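Jar Lids and Drawers: My Favorite Kitchen Fixes

Stuck lids used to beat me every time! Then my neighbor Agnes Backlund showed me the rubber band trick - stretch a wide one around the rim, grip, and twist. Works on pickles, works on nail polish, works on that awful jar of honey that glued itself shut over the winter.

If the band fails, turn the jar upside down and give the bottom a good firm slap with your palm. You'll hear a little pop when the seal lets go. Still stuck? Run the lid under hot tap water for 2 minutes, dry it well and try again.

Plastic tubs that smell like last week's chili: crumple a sheet of newspaper inside, snap the top on and leave it overnight. I love this one! Tomato stains come out with baking soda paste and an afternoon in the sun.
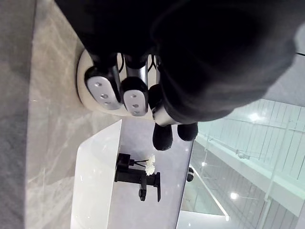

Storing lids is where I've had the most fun. I stand mine on edge in an old dish rack inside the deep drawer, big ones at the back, and I can grab any of them with one hand. Round, off-white ones with a smooth, slightly shiny surface all look alike in a drawer, so I write the size on the inside with a paint pen (let it dry overnight before washing). I did 13 in one evening and haven't mixed up a pair yet.

Next I'm tackling the spice shelf - send me your best ideas!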